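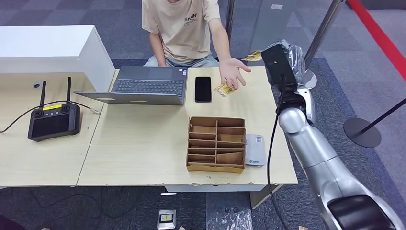

*A silver robot arm at the desk, with a person's open hand just above a small clear packet.*

**FOR RELEASE IN OCTOBER**

**Zillari teaches a robot to wait its turn at a shared desk**

We've been itching to talk about this one! For most of the past year our little team at Zillari has been working on a problem that sounds almost too small to bother with: what should a robot do when it's going for something on a desk and a person's hand gets there too?

Today we're putting out our first results. The method is called Citomau (say it however you like, we've got at least three pronunciations going in the lab), and it's a way of training a robot arm to judge who an object belongs to in the next second or two. If the answer is "the human", the arm holds off. If the hand moves on, the arm carries on with what it was doing, without starting the whole motion over again.

I'm the one who writes the code for the waiting part, so forgive me if I get a bit carried away.

**What we did**

We recorded 600 short desk sessions. In each one, a person sat down and got on with ordinary desk things while the arm had its own small job to do, usually picking up a light item and moving it to another spot. We used real clutter: phones, laptops, cardboard organizers, little packets in crinkly plastic that every camera hates. Nothing was laid out on a grid and we didn't colour-code anything.

Of those 600 sessions, we trained on some and kept 405 aside for testing. Yes, that's a lopsided split, and we did it on purpose. We wanted to know how little practice the robot could get away with, and we wanted a test set big enough that one lucky afternoon couldn't flatter us.

The robot looks at the desk from its own head camera, so it sees more or less what you'd see if you walked up to a colleague's desk. That means it often can't see a face. A lot of earlier work (ours included, I'm sorry to say) leaned heavily on gaze, and gaze is lovely when you've got it. From a head camera tipped down toward a tabletop, you mostly get a torso, two arms and whatever the hands are up to. So Citomau works from hands and objects alone. It looks at the spread of the fingers, the direction of the forearm and how near the palm is to each thing on the desk, and it keeps a running guess for every object at once.

The running guess is the bit I'm proudest of. Our older system picked one object and stuck with it, and when it was wrong it was wrong all the way to the end of the reach. Citomau is allowed to dither. It can think "probably the packet, maybe the phone" and slow the arm down while it makes up its mind, and people seem to read that slowing down quite naturally. Several of our participants told us it felt like the arm was being polite. I've stopped correcting them.

**What we found**

Across the 405 test sessions, the arm and a person's hand went for the same object far less often than they did under our older system. The clashes didn't go away completely. We logged 23 sessions where the arm kept going when it should have stopped, and we've been through every one of them. In 19 of those, the object was small, shiny or see-through, and the robot had simply lost track of where it was. Clear plastic is still our nemesis. The other four are stranger and we haven't got a tidy explanation yet, though one person's habit of tapping the desk while thinking is a strong suspect.

We run the arm slowly with people nearby and keep its grip light, and no one was hurt in any session. I'd still ask anyone writing about this to be careful with the word "safe". Citomau is about manners. It sits on top of the usual protections (speed limits, force limits, a stop button within reach) and it doesn't replace any of them.

We also asked people how they felt about sharing a desk with the thing. Most said they forgot about it sooner than they expected. A few never warmed up to it at all, and their comments are in the full write-up because they're good comments. One wrote that a hesitating arm is more distracting than a rude one, since you keep glancing over to see if it's finished deciding. Fair enough! We've shortened the longest pause in response and we'll be testing that next.

**Who's involved**

The hand-tracking side was built with our friends at Dronari, who came to this from a completely different kind of machine and asked a lot of very useful questions. The desk sessions were designed with the Wickramasinghe group, who study how people share workspaces and who talked us out of our original plan, a bare white table with three coloured blocks on it. I argued for the blocks for weeks. I was wrong, and the messy desks turned out to be where all the interesting behaviour was.

**What comes next**

Three things are on the whiteboard right now. We want to try handing objects over as well as waiting for them, which means the robot has to work out whether an open palm is asking for something or is just on its way somewhere. We want to get better with clear packaging, possibly by letting the gripper's camera take a second look before the arm commits. And we'd like to try two people at one desk, which I'm told will be chaos.

We're releasing the training code and a written description of every test session, including all 23 of the bad ones. The recordings themselves will be shared with research groups who agree to our privacy terms, as the people at those desks were kind enough to let us film them and we'd like to keep our promises to them.

If you work with shared desks, benches, counters or anything else where people and arms end up in the same bit of space, we'd love to hear from you. We're especially keen to try a centre or workshop where the clutter is different from ours, because our desks all end up looking the same by the afternoon (cables, mostly).

**About Zillari**

Zillari is a small robotics research company working on everyday behaviour for robots that share space with people. We build methods, test them with members of the public and publish the results, good and bad.

**Media and research enquiries**

Please contact the Zillari press desk. Interviews and lab visits can be arranged through October, and mornings are best, as the arm is usually busy after lunch. The full write-up, the session notes and the questionnaire are available on request.

— ends —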